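We had 400 dollars a month to spend, or that was the number I wrote on the back of my hand before Baiba Mockus told me it was not a number. She keeps the books for our kitchen supply business in Grernbridge, and she has a way of looking at a figure until it feels bad about itself. Lease or buy, she wanted to know. With service or without? Who pays when a finger snaps? I said that was why we were driving to Pondberg.

The open day at Liang ran from ten until everyone got tired. Liang does handling trials for small companies that are thinking about automation and would like to be talked into it or out of it, and the visitors were split fairly evenly between the two. I talked to a man from a bakery who wanted to be talked out of it. He left with a folder and a thoughtful face, so I don't think it took.

You sign in, you get a sticker with your name on it, and you get the price sheet before the coffee. I liked that. At the last place we visited, Grokov, the prices came at the end of a long lunch, when it would have been rude to make a noise.

The sheet had three lines in large type and a good many in small type. Baiba started with the small type. Training was extra. Spare pads were extra. Delivery was included, but moving the thing from the loading dock to wherever you wanted it was extra, and she underlined that one twice.

After that we went through to the room where the work gets done, which has a brick wall, a refrigerator and long lights overhead, and would pass for the break room at any office I have worked in. I had expected more drama. Baiba said drama would have been on the sheet.
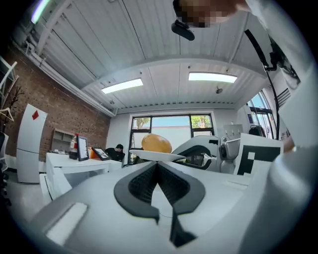

Visit report by Ivan Nechyporuk
Grernbridge, January 22, 2019
Filed under: Equipment, Spending Money

The job on the plate was a glossy orange thing shaped like an egg. We sell plates and a great many small things that go on plates, so this was closer to home than I had hoped for. Two grippers, one plate, and somewhere in between them the question of whether we could afford it.

What I noticed first was the pad. It is black rubber, ribbed on the inside, and shaped like a V, and up close it looks like something you could buy at a hardware store and regret. I asked what a replacement costs. The answer came with the phrase "depending on use," and Baiba wrote that down in quotation marks.

Her view is that the pad is the real purchase and the rest is packaging. You pay for the arm once and then you pay for rubber until you retire. We had a label printer like that. It was practically free and it ate us alive.

So here is the plan we worked out in the parking lot, with the heater on.

No buying before April. Our slow stretch ends then, and I would like to know what kind of year it is before I commit to anything with a power cord.

Ask for a trial using our own stock. An orange egg is fine, but I want to see the saucers, and I want to see the gravy boats, which have defeated several grown adults in our warehouse.

Put 40 percent on top of whatever the quote says. This is Baiba's rule for all equipment and I have never caught it being wrong. It covers the bench, the wiring, the person who stops doing their regular job to learn the new one, and the rubber.

Get 2 quotes for the service contract, one from Liang and one from somebody who does not stand to sell us the machine.

Decide where it would stand. I had been picturing the corner by the packing table. Baiba pointed out that the packing table is there because the outlet is there, and that the outlet has been full since we bought the label printer.

I did ask about secondhand units. Liang has a list and will email it. Grokov also has a list, but theirs was read aloud to us, quickly, and I came away with only a vague sense of beige.

The coffee was good, and there was enough of it. The sandwiches were egg, and I had two. We got back after dark with the price sheet, a tote bag, and a pen that Baiba has already taken for the office. The quote is supposed to arrive next week, and I have been told not to open it alone.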